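家居收纳与物品整理（基础课程）
讲义第四单元：桌面分拣与容器的选用

授课教师：贾德华（Dehua Jia）
实训指导：Bit-na Yeo
修订日期：2021年9月20日

一、本单元的位置与要求

前三个单元讨论了居室空间的划分、柜体与抽屉的尺寸以及衣物的折叠方法。本单元转入小件物品。小件物品数量多、形状杂、归属不清，是多数家庭整理工作中耗时最长的部分，也是学员在实训中最容易出现返工的部分。

学习本单元之后，学员应能独立布置一张分拣台，能够说明所用容器的选择依据，并能在规定时间内完成一批混合小件的分拣、复核与归位。单元总学时及考核权重见课程大纲，本讲义不另列。

学员在上课前应阅读教材第三章“物品的分类原则”，并完成附录中的家庭物品登记表。登记表不评分，但实训分组时将以其为参考。未完成登记表的学员，仍可参加讲授部分，实训部分须经指导教师同意。

二、基本术语

本课程对下列词语的使用作统一规定，作业与考核中应与此一致。

分拣台：用于临时摆放和区分物品的平面。餐桌、书桌均可作为分拣台使用，但使用前应清空并擦净。

类别容器：分拣过程中用来接收某一类物品的容器，多为篮、筐、盒。类别容器在分拣结束前不移离分拣台。

过渡盘：放在操作者身前的浅盘，用来摆放尚未判断类别的物品。过渡盘不作收纳用途，每轮分拣结束时应恢复为空。

归位：将类别容器中的物品放入其长期存放位置。归位完成后，方可认定该批物品整理完毕。

待定物品：操作者无法单独决定去留或归属的物品，须由物品所有人确认。

三、分类的依据

小件物品的分类可以按用途、按使用者、按使用频率或按存放位置进行。四种依据各有适用场合，同一轮分拣中只采用一种。初学者常见的错误，是在分拣途中更换依据，例如先以“玩具”和“食品”区分，随后又以“孩子的”和“大人的”区分，结果同一件物品可以进入两个容器，复核时无法判断对错。

按用途分类最易掌握，适合第一轮粗分。按使用者分类适合多人合住的家庭，但须事先征得各使用者的意见。按使用频率分类适合厨房与书房，不适合儿童房，因为儿童对物品的使用频率变化较快。按存放位置分类效率最高，前提是操作者已熟悉该住所的全部收纳空间，一般用于第二轮细分。

粗分阶段的类别不宜过多。本课程规定，初次练习只设两类，熟练后再逐步增加。类别名称应当使用具体词语，不使用“其他”“杂物”一类名称。确有不能归入现有类别的物品，应留在过渡盘内，待本轮结束时集中处理。

四、容器的选用

（一）材质

编织篮重量轻、透气，搬动时不易损伤桌面，适合盛放玩具、织物和有包装的小食品。其缺点是编织缝隙会积灰，细小零件可能卡入或漏出。编织较密者适合小件，编织较疏者适合体积稍大的物品。盛放针、钉、纽扣电池等物品时，不得使用编织篮，应改用带盖硬盒，并放在儿童不能触及之处。

塑料盘易于清洁，表面平整，适合作过渡盘。选用时应注意边沿高度：边沿过高，不便于平移物品；完全无边，则圆形物品容易滚落。

（二）形状与深浅

矩形容器便于并列摆放，桌面利用率高于圆形容器。深篮容量大，但底部物品不易看见，取放时需翻动；浅篮便于查看，容量较小。分拣阶段以能从上方看清底部为宜，归位后的长期存放可视情况改用较深的容器。

（三）颜色

并用两个或两个以上容器时，颜色应有明显差别。实训中使用颜色区分，可减少口头确认的次数。过渡盘的颜色应与类别容器不同，以免误放。

（四）数量

容器的数量与类别的数量相等，不预备空篮。多余的容器放在桌上，往往会在无意间成为“其他”类。

五、分拣台的布置

分拣台面以浅色为宜，小件物品在浅色台面上容易辨认。有条件时，台子应靠墙放置，物品不会从后侧落下。台面除容器和过渡盘外不放置其他物品，手机、水杯、登记表夹等一律移至旁边的椅面或矮柜。

类别容器置于台面后部，靠近墙面一侧；过渡盘置于前部，靠近操作者。两个容器之间可留少量间隔，过渡盘放在两者前方居中的位置，使左右两侧的移动距离大致相等。惯用左手者与惯用右手者采用同样的布置，不作调整。 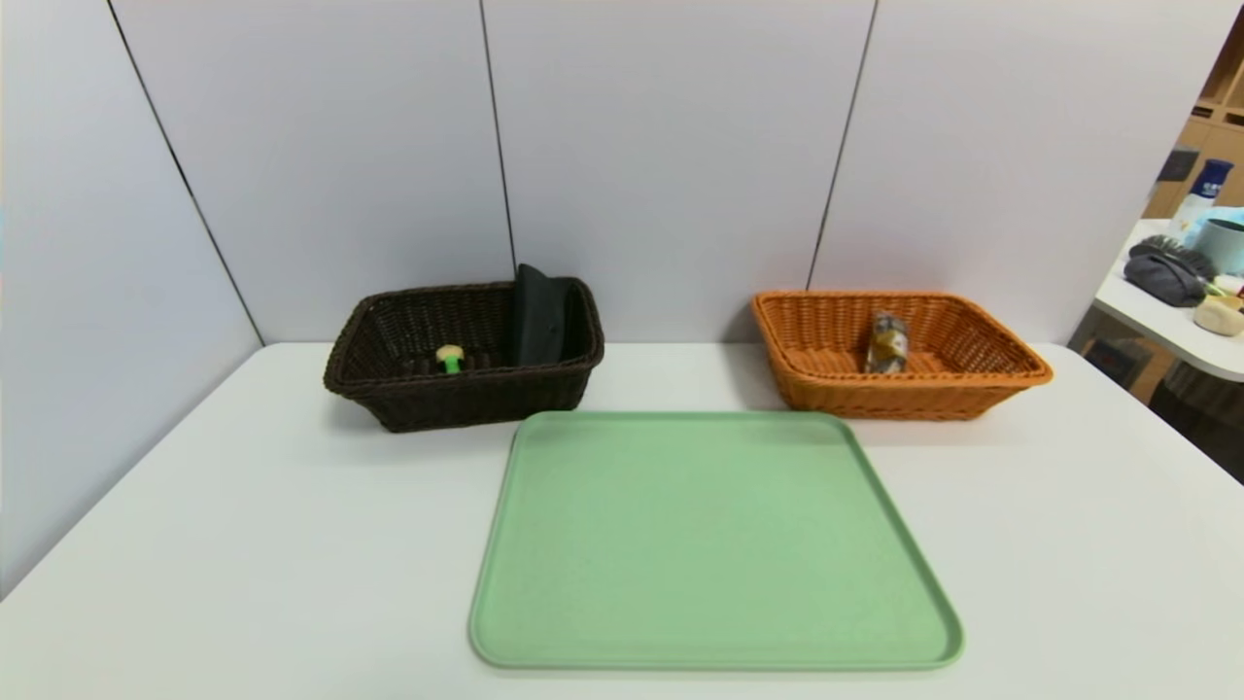 图4-1　双篮一盘的台面布置：深褐色篮居左，橙褐色篮居右，浅绿色盘置于前方。

对照图4-1，请注意以下两点。第一，左篮内的玩具蘑菇（浅黄色菌盖、绿色菌柄）平放于篮底，从上方可以直接看到；同篮内靠后壁立放的黑色物品，上端略高出篮沿。立放可以节省底面，但高出篮沿的物品在搬运时容易碰倒，移篮前应先行检查。第二，右篮较宽而浅，篮内的小包装袋靠后壁立放。此类包装表面光滑，篮子倾斜时容易滑动，搬运时应双手平托。

六、操作步骤

1. 清空并擦净台面，摆放类别容器与过渡盘。
2. 宣读本轮的分类依据和类别名称，同组学员复述一遍。
3. 从待整理物品中取出一批，置于过渡盘内。每批数量以不相互叠压为限。
4. 逐件判断，逐件放入相应容器。一次只拿一件。
5. 不能判断者留在盘内，继续处理下一件。
6. 本批结束后，将盘内剩余物品列为待定物品，登记名称，交物品所有人确认。
7. 由另一名学员复核各容器内的物品。
8. 复核无误后归位，收回容器，擦净台面。

食品类物品在归位前应查看包装是否破损及保质期限。包装破损者不予归位。玩具类物品应查看有无松脱的小零件，三岁以下儿童使用的玩具须单独存放。

七、实训安排与考核

实训以两人为一组，一人操作，一人复核，完成一轮后互换。每轮时限为26分钟，含布置台面和收回容器的时间。每组领取混合小件60件，由指导教师于课前备妥，课后如数交还。

考核内容包括台面布置、分类一致性、复核记录和归位四项。分类一致性按全部物品计算，复核人漏检的错误由两人共同承担。待定物品登记完整者不扣分。时限届满时尚未归位的物品，按未完成处理，不得补做。

缺勤学员可在十二月的补训时段参加考核，须提前向Bit-na Yeo老师登记，并自行约定搭档。

八、课后作业

选择家中一处小件物品较集中的位置（抽屉、玄关柜面或书桌一角），按本单元方法完成一轮分拣。提交材料包括：分类依据及类别名称；所用容器的材质、形状和颜色，并附选用理由；待定物品登记表；对操作过程的书面说明一份，篇幅不少于一页。

书面说明应写明分拣中遇到的具体困难及处理办法，不必叙述整理前后的感受。作业以纸质形式提交，写明姓名与组号。

思考下列问题，下次课上讨论：

过渡盘面积过大时，对操作者的判断速度有何影响？

同一件物品由两名家庭成员共同使用时，按使用者分类应如何处理？

在没有合适容器的家庭中，能否以纸盒或布袋代替编织篮？代替时应注意哪些事项？

九、下一单元预告

第五单元为“标签与存放位置”，请携带本单元完成的待定物品登记表。

联系：家居收纳课程组，教学楼168室　|　版权所有 Ouazzani 生活技能培训中心　|　返回顶部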